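Call for participants: remote operation study, Distodeo project

Nisalard is recruiting adult operators for a study of how demonstration order affects a learned manipulation policy. Sessions are held at the Egan Street lab on weekdays and on Saturday.

Background
In the first phase, operators recorded 290 demonstrations of placing household objects in drawers. Half were collected in fixed order (top drawer first) and half in an order the operator chose. A policy trained on the fixed set completed 63 percent of test trials. The free-order set scored lower overall but recovered more often after a missed grasp. The sample was too small to separate the effect of order from the effect of the individual operator. The second phase is meant to do that, with a target of over 800 demonstrations.

What you will do
You will control the robot from a seated station. Each trial gives you a start layout on the cabinet top, a starting position for each drawer, and a written goal. You move the objects and close the drawers. Failed attempts are kept and labeled. After each block you fill out a short workload form.

Requirements
Age 18 or older
Normal or corrected vision
Full use of both hands
Able to attend two sessions in the same week
No previous work on Distodeo

Experience with robots is not required. People who have used Riritz controllers should say so when they apply; they will be assigned to a separate group.

Pay and data
Pay is 20 dollars an hour, including training time. You may stop at any point and will be paid for the time completed. We record control inputs, robot camera video and form answers. Operator names are stored apart from the recordings.

To apply, write to the study desk with your available hours and your dominant hand.

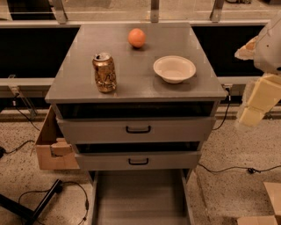

Petra Halvik
Research Engineer, Manipulation Group, Nisalard

Responsible for the drawer tasks and the operator schedule. Questions about eligibility or session times can be sent to the study desk, subject line "Distodeo phase two."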